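Teaching two arms to fold: the Urnel Robotics Club walkthrough

Our folding project has been the most fun we've had since the maze season, and people keep asking how to get started. So here are the steps we use at Urnel, written up by Ronja Hägglund with corrections from Leif Granström.

Step 1. Set up the table

Put the laundry basket in a far corner, where both arms have room to swing past it. Keep it in the same corner every time! We moved ours once and 100 recordings went in the "maybe" folder.

Step 2. Pick one fold and stick to it

We make a flat, nearly square packet. Fold one towel by hand first and agree on what you'll accept as done. Look for a fairly strach-free top edge and check the bottom for tails. A corner of fabric poking out toward the front is the flaw we argue over most (Raimonds would pass it, Iwona won't).
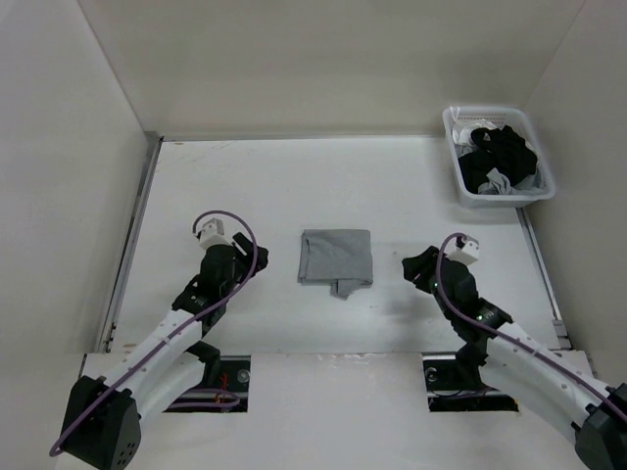 Step 3. Drive the arms slowly

One person drives, one person calls out. Bring both grippers in from the sides and stop short of the cloth, then let the caller say "left" or "right" before anything closes. Swap seats every few tries – your shoulders will thank you.

Step 4. Check the wrist view before you grab

Really look at it. You want both fingertips showing, open, with bare table between them. Cloth can fill a good part of one side of the view and still not be between the fingers, so line up on an edge or a crease. Scan the gap for stray bits too.
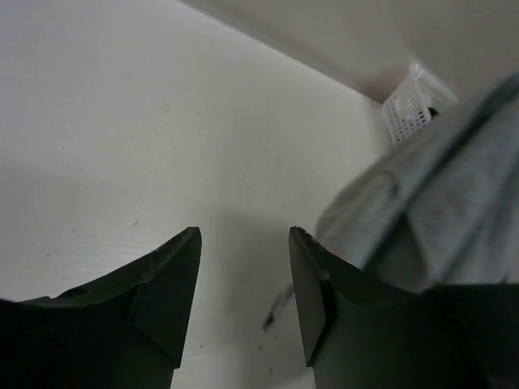 Step 5. Save and name the run

We use the Drurlow naming sheet: fold type, driver, try number. Save the bad ones as well and mark them. Our goal for December is 3000 good folds, and Roald keeps the running total on the whiteboard in green marker.

Step 6. Reset

Shake the cloth out, drop it in a heap and go again. Bring snacks!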